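Equipment Review: Brikimley Hand-Guiding and Remote Teaching Kit
Prepared for the Netusora Shared Equipment Library
Reviewer: Hortensia Espinoza. Second reader: Sawsan Bitar.
September 19, 2018

The Brikimley kit lets an operator teach an arm a task in two ways: by moving the arm directly by hand, or by driving it from a handheld controller at a separate desk. The library reviewed both modes using household tasks at a countertop microwave.

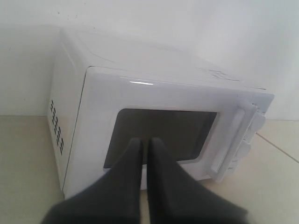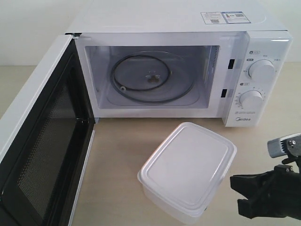
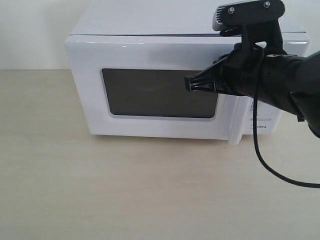
Microwave tasks, with the oven door closed in the first and last views and open in the second.

1. Setup and documentation

The kit arrived complete. The printed guide covers mounting and calibration well but gives only one page to recording. Our staff needed 67 minutes from opening the case to saving a first demonstration, and most of that time went to pairing the controller. Members should update the software before the first session. The version supplied on the drive would not save files to a network folder.

2. Hand guiding

In this mode the operator presses the release on the wrist and moves the arm along the desired path. The motion is light near the center of the workspace and becomes noticeably stiff when the arm is fully extended. Pulling a hinged door requires the wrist to turn as the door swings, and new operators tended to let go of the release halfway through. The recording then stops and must be started again. Small operators may find the release hard to hold for a full demonstration.

3. Remote control

Remote control produced the cleaner recordings. There is a short delay between the controller and the arm, and operators adapted to it within a session. Judging depth on a glossy white appliance remains difficult from the desk. We recommend keeping both the wrist view and a side view open while approaching a handle or a container lid. The grip trigger is too sensitive at its factory setting of 100. We reduced it to 60 and left it there.

4. Recording and playback

Each demonstration is saved with a time stamp and a text label. Labels cannot be edited after saving, and a spelling error therefore stays in the set. Playback can be slowed or paused but cannot be trimmed. Our trial set reached 3706 saved files, and the browser became slow to open well before that point.

5. Rating and terms of loan

The kit is approved for loan to member departments. Remote control is rated good and hand guiding is rated fair. Borrowers must complete the safety briefing and return the controller fully charged. Trondisum, the distributor, has stated that label editing will be added in December, and Sawsan Bitar will amend section 4 after that release has been tested.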